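3.2 Looking after the two-arm cell

I'll be upfront that most of my time on this project went into keeping the cell running, and much less into the policies we report in Section 4. The cell came to us from Mitdale as a kit: two arms, a wooden tabletop, and support legs that bolt to the table near the front edge. We put it together in February and I've been fussing over it ever since (my labmates will confirm this).

The sleeves were the first thing I changed. The joints shed a bit of grease, and the original covers from Kinier bunched up at the elbow whenever an arm reached far across the table. The striped ones we use now come from Stergiou, and they slide along the forearm nicely. I take them off every 2 weeks, wipe down the links underneath, and check the screws at the wrist while I'm in there.

Cables were a bigger headache. Each gripper has its own run, and if you tie it down too tightly the wrist roll pulls on the connector – we lost 2 connectors that way before I caught on. I now leave a generous loop at the wrist and check it by driving the arm to both roll limits by hand. It looks a little messy, but we haven't lost a connector since! 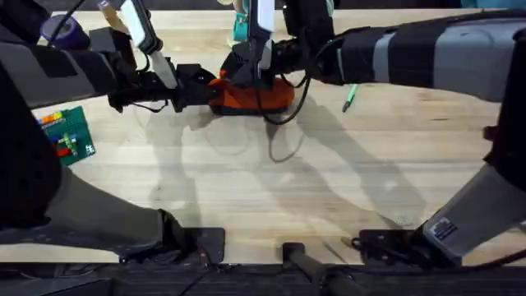
Figure 6. The cell with both grippers at the orange object. Note the cable slack at the wrists.

The white fingers are the part that wears. We print them ourselves on a Juteck machine, and I keep spares in a drawer so a swap doesn't eat up the whole afternoon. After every swap I redo the zero position: close the gripper gently on a flat gauge, read the encoder, save the offset. Skip that and the two arms disagree about where the middle of an object is, and you end up with one side pushing harder than the other. Soft objects hide this problem really well, so I always run the check with something rigid first.

We leave everyday clutter on the table on purpose, things like tape, a pen and a Lego baseplate. The one rule is that the mounting plates stay clear. I go over those bolts with a hex key before the first session of the day, and I mark each one with a paint pen so I can spot a turned head quickly.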